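Home | Trips | Rig Notes | Recipes | About

Last updated December 23, 2022

Three Weeks Parked in Plodovar

I had planned on staying four nights. The campground on the east side of Plodovar charges $54 a night, or $383 if you pay for two weeks up front, so I did the math at the counter and paid the $383. Then I added another week at the nightly rate because the water pump hadn't come in yet. That part was poor planning on my end.

The pump quit on the drive down from Cultedport. It had been making a grinding sound since March and I kept telling myself it was the mounts. When I pulled in and opened the tap in the kitchen I got a cough of air and nothing else. The campground has city water at every site, so I hooked up the hose and lived that way the whole time. If you have never done it, the pressure is better than what the pump ever gave me, but you can't leave to boondock anywhere.

I ordered the part through Mamo, the RV shop behind the feed store. They quoted me $620 installed. I bought the pump from them and put it in myself, which took an afternoon and most of the skin off one knuckle. The old fittings were the wrong thread, so I had to walk back for two adapters.

I walked a lot, with the truck unhooked maybe five times in three weeks. My usual loop was out the campground gate, past the school, and back by way of the post office - almost an hour if I didn't stop.

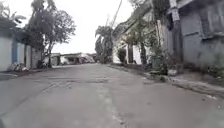
Food and Laundry

There is one grocery store and it closes early. I ate at Mandis more than I should have. They do a lentil plate with flatbread that is enough for supper and lunch the next day. Get there before six or they run out of the bread.

The laundry room at the campground has two washers, and one of them doesn't spin. Use the one on the left. Bring quarters, the change machine was out of order when I got there and still out when I left.

My neighbor for most of the stay was Etenesh Wolde, traveling in a small van with a tabby cat on a leash. She had come up the coast road and said the grade past the reservoir is fine for a trailer if you take it slow. I had been planning to go around, so that saves me a day. She also gave me a spare sewer hose gasket, and I owe her one.

Next

I leave in the morning with full tanks. First stop is the free camping area south of the reservoir, if there's room. I'll post the mileage and fuel when I get a signal.

Contact | Copyright 2022 | Back to top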